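Cestance Help
Home > Small spaces > Cleaning and care

Dirt in the seam between a white tabletop and a papered wall

Posted by Yupin Paisan

Hello to everyone. I hope I put my subject in the right category, if not please move it.

I have a small work corner which is a white tabletop with three low walls and aluminum profiles holding everything together. The walls are covered with wallpaper, a pale pinkish one with birds on branches, pinecones and leaves. I chose the paper myself and I am fond of it, so please do not write me that the easiest solution is to take it off.

My problem is the line where the tabletop meets the left wall. A band of something greenish and brownish has collected there, very small specks, and it goes along the edge for a good length. When I pull a cloth along it, I feel that I only push the specks deeper in the seam or against the paper. On the flat part of the table it is different. There I have some crumbs, small dark marks and fine scratches. The crumbs are easy, but I am not sure if the dark marks are dirt or damage.

What I tried until now:

A dry microfiber cloth. It takes the loose things only.
A damp cloth with a drop of dish soap. Good for the flat surface, but I stopped a finger before the wall, I was afraid for the paper.
A vacuum cleaner with the narrow nozzle. It helped, but the nozzle is hard plastic and it touched the wall two times. I think I see a shine on the paper now in one spot.

The paper is a Stinent, bought around 17 months ago, and I did not keep the label from the roll. So I do not know if it is the washable kind or not. Is there a way to find this out without the label? And how do I clean the seam, and later keep it clean? I would like a method that I can repeat every week without being nervous.

Thank you in advance, and excuse my English, it is my third language.

Tarcísio Quintana replied

Hello Yupin. I had almost the same arrangement for 6 years, a white board with papered sides in a corner of my hall, and I made most of the mistakes already, so perhaps I can spare you some.

First the paper. You can test it without the label. Choose a place low down, in a corner where the eye does not go, and put one drop of clean water on it with the tip of your finger. Wait one minute. If the drop stays round on the surface and you can lift it away with a tissue and see no darker spot, the paper has a coating, and you can wipe it gently with a damp cloth. If the drop goes in and makes a dark spot, the paper is bare and you should keep all water away from it. The spot usually dries without a trace, but choose a hidden place anyway. Please do not test with soap at first.

Then the seam. Work dry as long as you can. What I use is a soft flat paintbrush, the kind for watercolor, not wider than two fingers. Hold it nearly flat on the table and pull the specks away from the wall, toward yourself, in short movements. Do not go along the wall. When you go along, the bristles carry the dirt to the end of the seam and press it in the corner, and the corner is the worst place to clean. After every few pulls wipe the brush on a piece of kitchen paper.

Only when the specks are out in the open you take the vacuum, and you hold the nozzle in the air over them. If you wish to go nearer, put a thin sock over the nozzle with a rubber band. I know it looks silly. It makes it soft and it also catches any small screw you did not see.

What remains after this will be the part that is stuck. For the stuck part take a wooden toothpick, wrap a little damp cotton at the end, and roll it, always with the table and not with the paper. Before you begin, push a strip of thin plastic between the cotton and the wall. I cut mine from the cover of an old folder. You move the strip along with you. It is slow work, I need maybe the length of one song for a hand of distance, but the paper stays dry.

For the dark marks on the flat surface, pass your fingernail over them with closed eyes. If the nail does not catch, it is most likely something lying on top, from rubber or from metal, and a white pencil eraser often removes it. If the nail catches, it is a scratch with dirt in it. You can wash out the dirt but the scratch stays. I would not use the melamine sponge. It removes the mark very well and it also leaves a dull place that takes dirt faster than before.

About the shine on your wallpaper I cannot help. Mine never went away.

jiang_b replied

just use a hairdryer on cold and blow it all out. done. i also had birds wallpaper, it survived

Yupin Paisan replied

Thank you both. Tarcísio, I made the drop test low in the back corner and the drop stayed round. So it is coated, I am very relieved. I bought also a watercolor brush, size 3/4 inch, it was the only flat one in the shop.

jiang_b, I thought about the hairdryer but I have many small things on the table and I do not want to look for them on the floor. Also where does the dirt go, it must land somewhere and I think it will land in the other corner.

I have one more doubt. Somebody at work told me to close the seam with a line of white silicone, from the brand Cirholm, and then no dirt can come in. It sounds reasonable, but I imagine that the paper will be glued to the table and I can never change it again. Is it a good idea or not?

I add two pictures, one with the whole corner and one from nearer where the seam is visible on the left side.
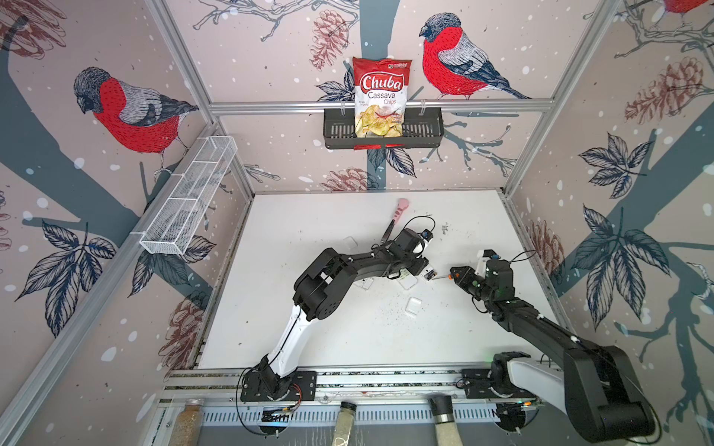
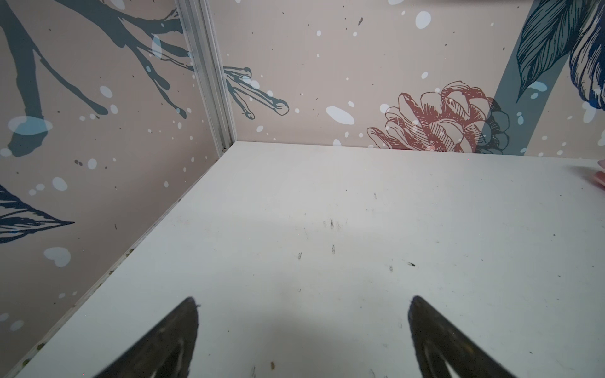
Page last changed on Tuesday, November 12, 2024

Tarcísio Quintana replied

Now I understand much better, thank you. And the bullfinches are very nice, I would also not give them up.

In the second picture I see the band along the left edge, with the specks. I had imagined something much more dramatic. From your words I expected mold. The color is a little greenish, so I would still watch it, but a photo is not enough to say what it is. Take some specks on white kitchen paper and press with a spoon. If they are hard and crack, it is crumbs or grit, and if they smear green, write again and we think about it. Mold that comes back in the same place would mean there is moisture behind, and then it does not help to only clean.

The two dark streaks near the middle of the board look to me like candidates for the eraser. I may be wrong, so do the fingernail first. The small black speck on the right side you will simply pick up. The pale dots and fine scratches I would leave in peace, every white board gets them and you stop seeing them after some time.

To the silicone: I would not. You said it yourself, the wall and the table become one piece, and the lower edge of the paper will tear when you want to renew it. A second thing is that silicone itself is a little sticky for the first weeks and in a pale color it turns gray from dust. If you want to close the gap, use a thin strip that you can pull out again. A round cord of cotton or soft foam, pressed in the seam with a blunt knife, is enough. I change mine in December, when I do the windows, and the old one comes out with all the dirt on it.

About the small things. I see the four little white containers on the table in the first picture, and the brush or spatula with the pink handle, and the electronic board. Before the brushing I would put all the loose ones in one of your baskets. The white wire one on the left wall is empty anyway. Only check the size of the openings against your smallest pieces, otherwise they fall through and you have them in the seam again. A piece of felt on the bottom helps. The black one on the back wall has already the bag of cassava chips in it, and here I must ask, do you eat them there? I do not say it as a reproach. But crumbs of chips are light brown and full of fat, and fat is what makes dust stick. A bag closed with a clip would already be a difference, and if you eat over a plate, even more.

And go slowly in the corner with the metal post. There the two walls meet the table, and every crumb finally travels to this point. I always begin in the corner and go outward.

Yupin Paisan replied

I did the spoon test, they are hard. So no mold, only crumbs and I do not know what else. The first of the dark streaks went away with the eraser, the second one is a real scratch.

Yes, the chips. I will say nothing about the chips.

The brush works well if I pull toward me like you wrote. I did the left side only for now, the rest I will do at the weekend. For the cord I will look if Jiang's hardware store has it in white. If somebody knows which thickness to take for a very narrow gap, please write it under this.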